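About Us

Hi, and thanks for clicking through to the page most people skip! We're Dirkamness, a small shop that sets up, looks after and repairs robot cells for people who don't have a robotics department of their own. I started the business with a van, a borrowed torque wrench and a lot of coffee, and there are 7 of us now (the van is the same one, sadly).

What we like best is bin picking. You give a robot arm a bin full of parts lying any which way, and it has to reach in, grab one and set it down somewhere useful. A person does that without looking up from a conversation. A robot needs everything around it to be where it was yesterday, and most of our working day goes into making that true.

How we set up a cell

I'll tell you about the one we know best, which is our own. We call it Jundeck, and it lives in the back of the shop where customers can come and lean over it. Every new idea gets tried on Jundeck before it goes anywhere near a paying customer's floor.

We start with the bin. If the bin creeps a quarter inch over a shift, the picks creep with it, and then somebody calls me at dinner. We mark its position on the table with tape and clamp the rim. Yes, tape! I've had visitors look a bit let down by that. But tape is quick to lay, easy to see from across the room, and when the layout changes you peel it up and start over. Fixed stops come later, when a customer has settled on a layout and we've all stopped changing our minds.

Next come the cables, and I could talk about cables all day. The gripper at the end of the arm needs power and signals, so there's always a bundle that has to follow every bend the arm makes. Too tight and it pulls at a connector. Too loose and it snags on the bin wall on the way out. We run the arm by hand through its worst poses at creeping speed, one of us on the pendant and one watching the slack, before we let it do anything on its own. I usually take the watching job because I'm fussy.

Then we teach the bin floor and the walls. The floor matters more than people expect. You want the fingertips low enough to get hold of a flat part and high enough that they don't scrape, and an old bin is never as flat as the drawing says. We check the height in the middle and in the corners, and we write it down on paper as well as saving it in the program.

For test parts we use plain blocks in two colors. They're cheap, they don't mind being dropped, and they get into all the awkward spots real parts do: flat against each other, tucked in a corner, tight up along a wall. If the cell can clear a corner pair, I start to relax a little.

How we look after it

Every cell we install gets a visit after 90 days, and it's in the price. That's when the little things show up. Brackets settle, screws back off a hair, a cable jacket starts to shine where it's been rubbing. We wipe everything down, go over the gripper bracket by bracket, swap whatever's worn and re-check the floor height against the paper sheet.

We also wrote a small tool called Shim, which nudges the taught positions when a bin has been swapped or moved, so you don't have to re-teach the whole job. It began as a spreadsheet and I'm still kind of attached to the spreadsheet. Shim comes with every cell, and we'll show your people how to use it. It takes 2 hours, and we bring donuts.

When something breaks

Call us. If we can sort it out over the phone, we will, and we won't bill you for the call. If we can't, somebody drives out with the spares box. Our longest repair so far was at Rukholm, where the picks drifted every afternoon and were perfect again every morning. We changed a connector, then a bracket, then went back to the first connector feeling pretty silly. It was the table! One leg sat on a patch of floor that flexed whenever the loading dock got busy. We moved the table over, taught the floor again and went home. Now I check table legs before I check anything else.

Come and see us

Our shop is open to visitors most afternoons (we close for the second half of August, when everyone wants to be at the lake). Bring a few of your own parts in a box, the uglier the better, and we'll put them in the bin and find out together how it goes. If we think a robot is the wrong answer for your job, I'll tell you so, and you can still have a coffee.

Recent from the shop
- Why we still write floor heights on paper
- Shim: what changed in the new version
- Choosing a bin your robot can reach into
- The table leg at Rukholm

Contact | Visit the shop | Copyright Dirkamness | Page updated November 2022 | Back to top

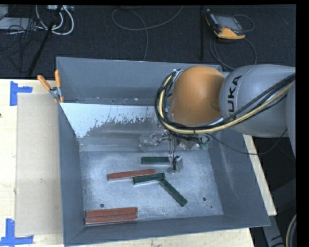 Jundeck with the gripper down among the test blocks, bin clamped at the rim.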